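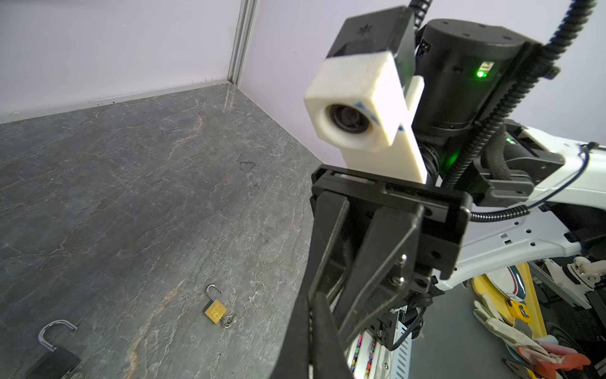

Padlock

A padlock is a portable lock with a shackle that passes through a hasp, a chain link, or a similar opening and is held there by a latch inside the body. It differs from door locks and cabinet locks in that it is not fixed to the thing it secures, so one padlock can serve many places over its life. Padlocks are sold in a wide range of sizes. A small brass one with its keys on a ring, with the shackle raised, takes up little room on a tabletop beside a larger black one with a thick chrome shackle. The word has been used in English since the late Middle Ages. The origin of the first syllable is not certain.

Parts

The body, also called the case, holds the locking parts. It may be cast, milled from solid metal, or built up from thin plates riveted together. Brass is common for small padlocks, as it resists rust and is easy to machine. Steel and hardened alloys are used where the lock may be attacked. Many bodies are painted or given a plastic jacket.

The shackle is the curved bar at the top. On most padlocks one leg, the heel, stays in the body at all times, and the other leg, the toe, comes free when the lock is opened. The shackle can then be swung to the side. Notches cut into one or both legs catch on the latch when the shackle is pushed down.

The cylinder takes the key. In a pin tumbler padlock, the key lifts a row of spring-loaded pins to the correct height, which lets the plug turn and draw back the latch. The keyway is usually in the bottom of the body.

Keys and key rings 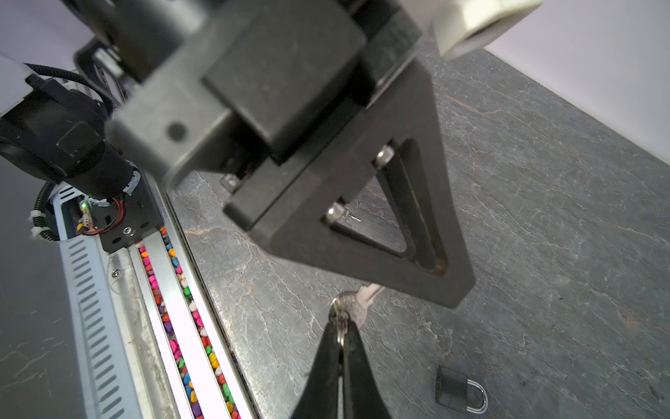 A silver metal key on its ring, with a small black padlock on the tabletop.

Most keyed padlocks are supplied with 2 keys, often on a light split ring. A split ring is a double coil of wire that is pried apart at one end to thread a key on. Rings supplied with padlocks tend to be thin and are often replaced.

Some padlocks are key retaining, meaning that the key cannot be withdrawn while the shackle is open. This reduces the chance of a lock being snapped shut with the key left elsewhere. Others release the key in either position.

Padlocks bought as a group may be keyed alike, so that one key opens all of them, or keyed differently. In a master-keyed set, each lock has its own key and a separate master key opens every lock. The Skodo yard at Skumavthorpe used a master-keyed set of 15 padlocks on its gates and tool sheds. Its storekeeper, Nga Kim, kept the record of key numbers in a bound book.

Storage

Open padlocks are commonly kept on hooks or rails by the shackle, or in bins sorted by size. Divided wire racks and mesh baskets are also used for small hardware of this kind. Keys may be stored with the locks or kept apart from them in a numbered cabinet.
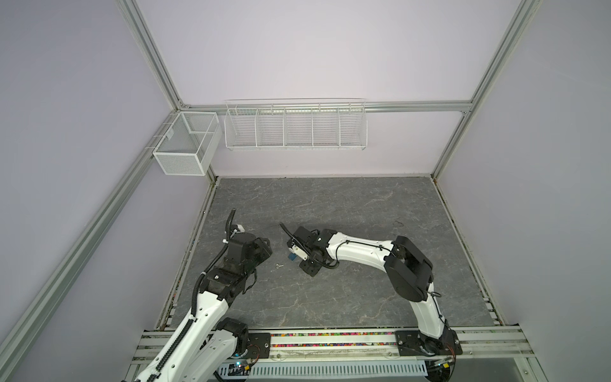
Use and care

To lock a padlock, the shackle is passed through the hasp, turned until the toe lines up with its hole, and pressed down until it clicks. The key is then removed if the lock allows it. Pulling once on the body shows whether the latch has caught.

Outdoor padlocks collect dirt and water in the keyway. A dry lubricant such as graphite or PTFE is generally preferred to oil, which holds grit. Covers over the keyway help in winter.

Colored bodies are often used to tell locks apart. In workplace lockout practice, a color may be assigned to a trade, a shift, or a department.
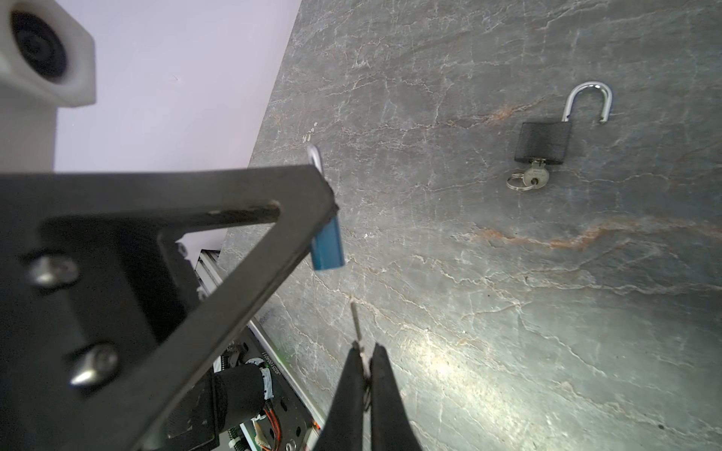 Why does a padlock key turn but the shackle stay down?
The latch may be under load from a tight chain or hasp. Pushing the shackle farther into the body while turning the key usually takes the pressure off the latch. If that fails, the spring may be stuck and the keyway should be cleaned and lubricated.

See also: Hasp, Combination lock, Split ring, Pin tumbler lock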